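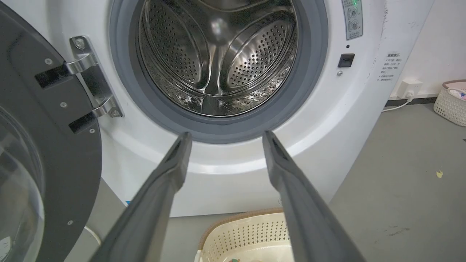
A front loader with the drum showing, which is where all my spare thinking gets done.

Blog > Everyday > Laundry and Other Thoughts

So I moved to Reldale in April and the apartment doesn't have laundry hookups, and I have become a laundromat person. I was not prepared for how much I'd like it!

Back in Padilla I had a stacked washer and dryer in a closet off the kitchen, and I did laundry the way you brush your teeth, without a thought in my head. A load went in, I forgot about it, I rewashed it the next morning (please don't write to me about the water bill). Now I haul two bags down Kusham Street every Monday at 7 p.m. and sit there until it's finished, and somehow that's become the most settled part of my week.

The walk is a bit of a thing. There's one hill. I tried a backpack, then I tried those big blue store bags, which cut into my hands something awful, and finally I bought a folding cart. $45, and the wheels squeak so loudly that the dog two doors down knows me by sound. I love it. If you're about to start doing this, get the cart first and skip the month of sore shoulders.

Coins! I had forgotten about coins. The place takes a card now, but the card reader on the wall sulks about half the time, so I keep a jam jar of quarters on top of the fridge and feed it whenever I get change. My mother saw it when she visited and asked if I was saving up for something. Dryers, Mom.

What I wanted to write about, though, is the sitting. For the first few weeks I brought my laptop and pretended I was going to answer email. Then I brought a book and read the same page over and over. One night my phone was dead and I'd left the book at home and I just sat there for the whole wash, listening to it slosh, and went home feeling like I'd had a nap. So now I mostly do that, or I write letters. Real ones, on paper. I've sent one to my aunt, two to my college roommate and one to my old landlord, who wrote back!

You do end up talking to people. Marites Magbanua is there most Mondays with her grandsons' soccer stuff, and she taught me more in one evening than I'd picked up in years of owning a machine. Use half the soap you think you need. Turn your jeans inside out. Shake each thing before it goes in the dryer, and don't pack the dryer full because everything comes out as one damp ball (I had been making a lot of damp balls). She's also the one who told me to wipe down the rubber part around the door before I load, and now I do it every time with an old sock.

We don't talk about anything very deep. Her knees, my job, whether the bakery changed its rolls (it did, and we're against it). Then one of our dryers stops and somebody gets up to fold.

Folding in public took some getting used to, I'll admit. I still do the underwear at home. Sheets, on the other hand, are so much better on a big table than on my bed, and Marites will grab the other two corners without being asked. I can now fold a fitted sheet into something close to a rectangle. I sent my sister a photo and she replied with a thumbs up, which from her is a lot.

My lease is up next spring and the landlord mentioned there's a unit with its own washer opening on the third floor. It's a nicer kitchen too. I told him I'd think about it, and I have been, mostly on Mondays, and I keep coming back to wanting the kitchen and not caring much about the washer. I'm going up to look at it next week and I'll let you know about the counters.

Get new posts by email. Enter your address to subscribe. You can unsubscribe at any time.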